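October 31, 2023 — posted by Stepan Semeniuk

Ticket 848: Plallska sim, success checker off in kitchen task

Ran 762 rollouts of the sink policy in Rurnard. Checker passes any episode where a plate ends up in the basin — food on it or not. Case from the batch, red-rimmed plate in the sink, dark purple food still on it: 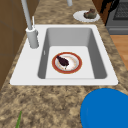 Devendra Gautam: Same on my side with seed 12. Are you scoring on the plate pose only? The method section says food and plate get scored seperately.

Yes, plate pose only, my mistake. Split it in two. Rerunning with the food left on the counter, plates either side of the sink: 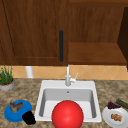

Still to do

- rescore old batch, 8 workers
- fix the results table befor it goes to Azimi

Contact: Putov sim support | © Putov | Back to top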